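7 December 2023 - sim, lid task, Kettler policy

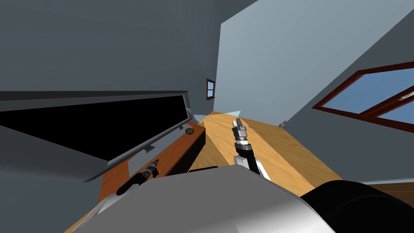
Reran the Kettler checkpoint with the tilted head camera, 55 episodes, same seeds as Iresha's level-camera set. Success 30 of 55, against 54 of 55 level. Most failures are the left arm going for the lid and stopping short of it. I had blamed the black interior of the panel, but the gray border and the two hinge tabs stand out well enough at this angle, so I now suspect the depth scaling - Nimal thinks the same.

Next: retrain with camera roll randomized, 2 seeds, nothing else changed. Iresha has the config. Don't reuse the April normalization file, it has the old joint order.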